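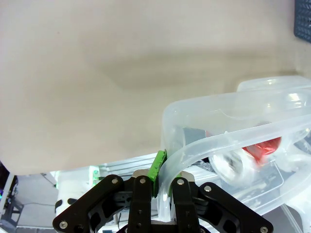
Went to the meeting at Griltusthorpe village hall last night about the army wanting to extend the firing range at Tuden. Posting my notes, as a few people asked and the hall was full before the doors were meant to open.

The short version. The army wants to add 901 acres to the west side of the existing range. Most of it is rough grazing and the old forestry block. It would be used for infantry training with live rounds, day and night, from next June if it goes through.

No artillery. The range officer was asked this more than once and gave the same answer each time. Small arms, smoke, blank and some illumination flares. The artillery stays on the far side of the ridge where it is now.

For anyone not local: Tuden range has been there longer than most of the houses. You hear it in the village when the wind is from the west. Red flags by day and red lamps by night mean it's live and you don't go past them.

The new boundary would come down as far as Pan Lane. At the moment the nearest danger area sign is up by the reservoir track, so this is a real change for the farms at the bottom and for anyone who walks or rides up there.

Pan Lane itself would stay open. The bridleway that leaves it by the cattle grid would not, at least when the flags are up. The officer said there would be 5 firing periods a month to start with. He would not say what "to start with" meant. 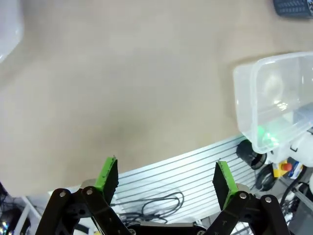 He did say that the firing times would go out 2 weeks ahead, on the noticeboard, on the range phone line and by email for those who sign up. At present we get a sheet pinned up by the shop and it's often out of date by the time you read it.

Someone asked what happens when the programme changes at short notice. Answer: the phone line is updated every morning before 8am and is the one to trust. If the sheet and the phone line disagree, go with the phone line. If there are flags up, go with the flags.

On noise. There was a survey done in the spring with meters at the school, the chapel and one of the farms. The results are in the back of the consultation booklet. I've read them and they are given as averages over a whole day, so a loud hour in the evening disappears into a quiet afternoon. I asked for the hourly figures and was told they can be sent out on request. I have requested them.

Night firing would finish at 11pm in winter and midnight in summer, when it doesn't get dark until late. This got the most heat of anything all evening. A lot of people in the hall get up at 5am for stock.

On livestock. The graziers on the forestry side hold yearly licences, which can be ended with notice. Those on the west side are tenants and it's more complicated. Nothing has been agreed with any of them yet. The land agent said talks were going on and wouldn't go further with other people listening, fair enough.

Isedix. This is the contractor that already looks after the fences, targets and gates at Tuden. They had two people at a table by the door. If the extension goes ahead they would put in the new fence line, the flagpoles and the lamps, and they would also staff the gates on firing days.

I asked the Isedix table about the gate at the top of the reservoir track, which has been left open with the lamp out more than once this year. They took the details and said faults should be reported on the range line so there is a record. Please do that. A complaint in the pub isn't written down anywhere.

On the old forestry block. There was training in there during the war and bits still turn up, mostly empty cases and the odd mortar tail. The army would search it before anyone used it. That work would be done in stages over the winter and might mean a short closure of the lane while each stage is on.

If you find anything metal up there that you don't recognise, leave it where it is, remember the spot and ring the police. Don't bring it down to the village. A man did that when I was at school and we all spent the afternoon on the playing field.

Traffic. At the moment troops come in by the north gate from the main road and we hardly see them. They want to use Pan Lane as well for the western side. It would be minibuses and trucks, with no tracked vehicles. The lane is single track with passing places and the bridge at the bottom has a weight limit. The officer said they knew about the bridge. He didn't have the figure to hand.

Money. There would be a fund of £3000 a year for the parish — for paths, signs and similar. Opinion was split. Some thought it was an insult and some thought the path to the chapel could do with it. Both are probably right.

Jobs. Isedix said a few part-time gate posts, mostly weekends and evenings. No numbers given. You would need to pass a security check and hold a driving licence.

Where I stand, as I've been asked. I don't mind the range. I've lived with it all my life and they have to train somewhere. I do mind the bridleway, as it's the only way off the lane that isn't a road, and I mind midnight finishes in summer. I've said both on the form.

The form is in the middle of the booklet. Copies in the shop and the hall porch. You can also fill it in online but the map doesn't load properly on a phone, so use the paper one if you want to see where the line goes.

Each person in a house can send their own form. They don't have to agree with each other.
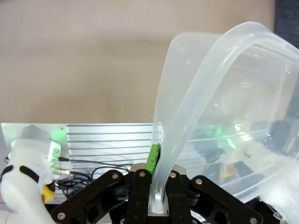

Clear frosted plastic container, gripped at one edge.

There is a walk round the proposed boundary before the consultation closes, with someone from the range office. Meet at the cattle grid on Pan Lane, 10am, date to go on the noticeboard. Boots needed, and dogs on leads because the ewes are on that side.

Correction to the post on traffic: the north gate would still take most of the vehicles. Pan Lane is for the western side only, and on firing days only. I'd written that badly.

Will post the hourly noise figures when they send them.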